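4.2 The open day at Carkingate

We'd been running the cup task in simulation for most of the winter before anyone outside the group saw it, and the open day in March was our first go at putting it before people who don't do this for a living. Our room at Carkingate was set up with two screens. One showed the kitchen from the simulated gripper's point of view, and the other showed the plain text log, which I had expected everyone to ignore (they didn't, and I'll come back to that). Visitors could ask for a restart whenever they liked, and a restart meant a fresh kitchen from the Aranda scene set with new surfaces and a new starting position for the cup.

The doors opened at ten in the morning and 92 people signed our sheet. I had planned a proper talk, with slides! I gave it once. After that I just let people stand by the screens and ask things, and we got far more useful material out of that than we ever had from the questionnaire used at Dornudville (Section 3). Figure 4 comes from the same kitchen task we had on show.
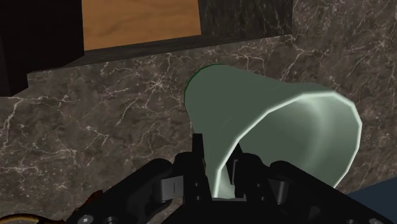 Figure 4. Simulated cup task, view from the gripper. The cup is on its side with the fingers at its open end.

Does a policy trained only in simulation need a different kitchen for every attempt?
Our results suggest it needs plenty of variety but can stand some repeats: training on 800 kitchens gave us no clear gain over 500, so we stayed with the smaller set for everything reported in this paper.

That very point came up again and again on the day, usually put much more bluntly. One visitor asked why we bothered with fancy marble at all if the robot only cared about the cup. Fair enough, and I didn't have a good reply ready. We went back afterwards and ran the plain grey kitchens as a separate condition, and they now have their own row in Table 2.

The other surprise was the log. I'd left it scrolling purely for my own benefit, so I could spot a crash, and a small crowd gathered round it and stayed there for a good part of the morning. They wanted to know what "contact lost" meant, and whether the robot knew it had dropped something or whether we had told it. (We tell it. The simulator passes the contact state straight to the scoring script, and the policy itself only gets the pictures and the joint positions.) I've since rewritten those messages in everyday words, and we used the new version when we took the demonstration to Ronmont. The list of old and new messages is in the appendix.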